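Como organizar botoeiras e peças de trilho DIN numa bancada pequena?

Faça Você Mesmo > Elétrica e comandos > Organização da oficina

bustutau_oficina
Publicado em 21 Feb 2026

Oi, pessoal! Venho lendo as respostas de vocês faz tempo e agora resolvi perguntar, porque a minha bancada chegou num ponto que não dá mais. Eu monto caixinhas de comando por encomenda (botão liga, botão desliga, às vezes uma sinaleira, coisa simples) e junto muita peça miúda. Botão verde, botão vermelho, bloco de contato, plaquinha de identificação, pedaço de trilho, parafuso, prensa-cabo... Tudo isso mora hoje em potes de sorvete, e toda vez que preciso de um botão verde eu abro três potes e acho dois vermelhos e um prensa-cabo.

Meu espaço é um cantinho da garagem, com uma mesa de 2000 mm de comprimento e uma prateleira em cima que já está bem cheia. Comprei umas caixas azuis daquelas de empilhar, com a frente aberta, e ainda não sei se ponho na parede, na mesa ou embaixo dela. Também queria saber se vale a pena deixar os botões já presos num trilho ou se é melhor guardar cada um solto na caixa e só prender na hora de montar.

Outra coisa: o tampo da mesa é liso e claro, e as peças escorregam que é uma beleza. Parafuso então, nem se fala, vai direto para o chão e some atrás do compressor. Já vi gente usando borracha, feltro, papelão, pano velho. O que vocês usam? Não queria gastar muito, já gastei nas caixas.

Ah, e se alguém tiver um jeito bom de separar peça nova de peça retirada de painel velho, eu agradeço. Eu reaproveito bastante coisa e já me aconteceu de mandar para o cliente um botão com o contato ruim. Passei vergonha!

trornel_comandos
Membro desde novembro

Oi! Eu já passei por essa fase dos potes de sorvete, então te entendo muito bem (os meus eram de margarina, que é pior, porque a tampa nunca fecha). Vou contar como eu faço e você aproveita o que servir.

Primeiro, o tampo. Eu uso papel pardo grosso, de rolo, cobrindo quase tudo. É barato, a peça não corre tanto, e dá para escrever em cima com caneta: anoto ali mesmo a quantidade, o número do fio, o telefone do fornecedor, até a lista do mercado. Quando fica imundo, troco. Borracha é boa também, mas a minha soltava um cheiro forte no calor e eu desisti. Feltro eu não recomendo, ele segura rebarba de fio e aquilo depois espeta o dedo.

Segundo, e acho que foi isso que mais mudou a minha vida: uma bandeja de metal rasa. Eu ponho dois pedaços de trilho atravessados na bandeja, paralelos, e os botões vão encaixando ali em pé à medida que ficam prontos para montar. Bandeja vazia quer dizer que ainda não separei nada. Bandeja com botão quer dizer que aquele é o serviço do dia. Se chega visita ou se preciso da mesa para outra coisa, levanto a bandeja inteira e pronto, não perco a ordem.

A caixa azul fica do lado da bandeja, com a frente aberta virada para mim. Eu não ponho na parede, já tentei, e toda hora esticava o braço por cima do ferro de solda. Na mesa ela ocupa lugar, é verdade, mas só deixo uma, a da peça que estou usando. As outras ficam empilhadas embaixo. Quando termino de pegar o que preciso, a caixa tem que estar vazia, e se sobrou alguma coisa ali é sinal de que esqueci de montar. Já me salvou umas boas vezes. 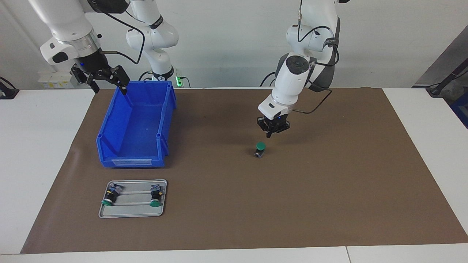

Caixa azul aberta, bandeja com os trilhos e botão de tampa verde.

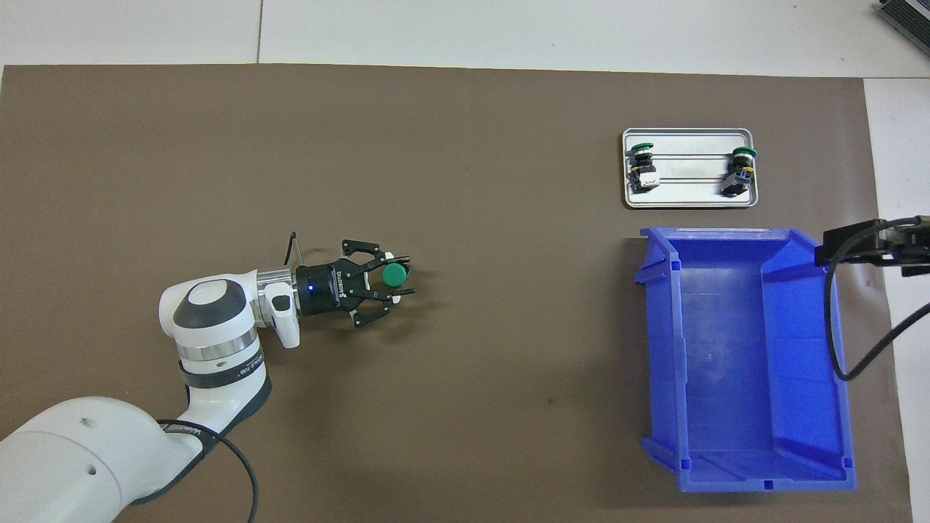 Sobre deixar preso no trilho ou solto: eu faço os dois! Para estoque, solto na caixa, separado por cor. Para serviço, preso no trilho. Se você deixar tudo preso o tempo todo vai precisar de trilho que não acaba mais, e trilho também ocupa espaço. Eu corto os meus pedaços do tamanho da bandeja e lixo bem as pontas (lixe mesmo, por favor, eu tenho uma cicatriz no polegar por causa disso).

Outra mania minha é deixar o botão sempre em pé, com a tampa colorida para cima. De pé eu bato o olho e vejo a cor. Deitado ele rola, vira, e o verde escuro fica parecido com o preto quando a luz está ruim. Por falar em luz, se a sua garagem for como a minha, compre uma luminária de braço antes de comprar mais caixa. Eu demorei demais para fazer isso e montei muita coisa no escuro, com o celular na boca.

As caixas azuis costumam ter um lugarzinho na frente para etiqueta. Use! Eu escrevo a lápis num cartão, assim quando muda o conteúdo é só apagar. Tentei fita com etiquetadora e ficou lindo por um mês, depois mudei tudo de lugar e as etiquetas passaram a mentir. Na minha caixa de botão verde estava escrito "sinaleira" até outro dia – e quem mais se confundia era eu.

Peça nova e peça usada, isso aí eu separo por andar. Nova em cima, usada embaixo, e a usada só sobe depois que passa no multímetro. Aperto o botão umas dez vezes, meço continuidade com ele solto e com ele apertado, e se o valor ficar pulando eu jogo fora sem dó. Contato de botão é barato, voltar na casa do cliente é caro. Se der para abrir, dou uma olhada no contato também, mas confesso que nem sempre tenho paciência.

Para parafuso, tampinha de garrafa grande ou forminha de empada. A forminha é ótima porque é pesadinha e não vira. Não deixe parafuso dentro da bandeja junto com os botões: ele entra embaixo do trilho e você só descobre quando levanta a bandeja e ouve aquele barulhinho.

Ah, e deixe um pedaço da mesa sempre livre, nem que seja do tamanho de um caderno. Eu marquei o meu com fita. Ali não entra caixa, não entra café, não entra nada. É onde eu apoio a peça para apertar o borne. Parece bobagem, mas antes disso eu vivia apertando borne no colo.

Se quiser, depois me diz que tipo de caixa de comando você monta mais, porque isso muda a quantidade de botão que vale a pena deixar separado. Eu monto muita de dois botões, então a minha bandeja pequena dá conta. Para quem faz painel de seis ou oito, aí eu pensaria numa bandeja mais comprida ou em duas.

nakbridge77

Prateleira na parede e fim. Mesa é para trabalhar, não é para guardar caixa. Comprei 40 caixinhas de uma vez, parafusei um perfil na parede e pendurei todas. Nunca mais perdi nada.

trornel_comandos

Quarenta na parede eu queria ver na minha garagem, que é de bloco esfarelando, rs. Mas para quem tem parede boa deve ficar ótimo, sim. Só cuidado com o peso, caixa cheia de bloco de contato pesa mais do que parece.

tlapale_eletro

Concordo com quase tudo da primeira resposta, menos com o papel pardo. Ele rasga quando a gente arrasta caixa de ferro e vai juntando pó de limalha, e limalha perto de contato é encrenca. Eu uso manta de borracha e passo aspirador no fim do dia. Se for ficar no papel, pelo menos corte e fure as caixas em outro lugar.

A ideia da bandeja com trilho eu roubei, obrigado! Fiz a minha com uma assadeira velha e dois pedaços de trilho que sobraram de um quadro. Só um detalhe para quem for copiar: meça a assadeira por dentro antes de cortar. Cortei o trilho com 38 cm confiando na medida de fora e tive que serrar de novo.

Quanto às peças usadas, eu faço uma marquinha com esmalte no corpo do botão quando ele já foi testado. Esmalte de unha mesmo, cor bem feia para não confundir com nada. Sai com acetona se precisar. Uma vez comprei um lote de 505 botões de desmanche e, sem a marquinha, teria testado o mesmo botão três vezes e outro nenhuma.

bustutau_oficina

Gente, que respostas boas! Já passei na papelaria e comprei o rolo de papel pardo, vou começar por ele e qualquer coisa mudo para a borracha. A parte de furar caixa eu já faço no quintal, então acho que da limalha eu escapo.

Monto mais caixa de dois botões também, às vezes três. Vou tentar a bandeja pequena com os dois trilhos. Assadeira aqui em casa não vai dar, a última que levei para a garagem rendeu assunto por uma semana, mas vi uma bandeja de inox barata e vou buscar amanhã. A do esmalte também gostei, vou procurar um laranja bem horroroso.

Só fiquei com uma dúvida: no botão com dois contatos, um aberto e um fechado, vocês testam os dois mesmo quando só vão usar um?

trornel_comandos

Testo os dois, sim. Leva uns segundinhos a mais e depois, se o cliente pedir para acrescentar uma sinaleira naquele contato que estava sobrando, você já sabe que ele presta. Se um dos dois estiver ruim eu não jogo o botão fora, troco só o bloco e aproveito o resto.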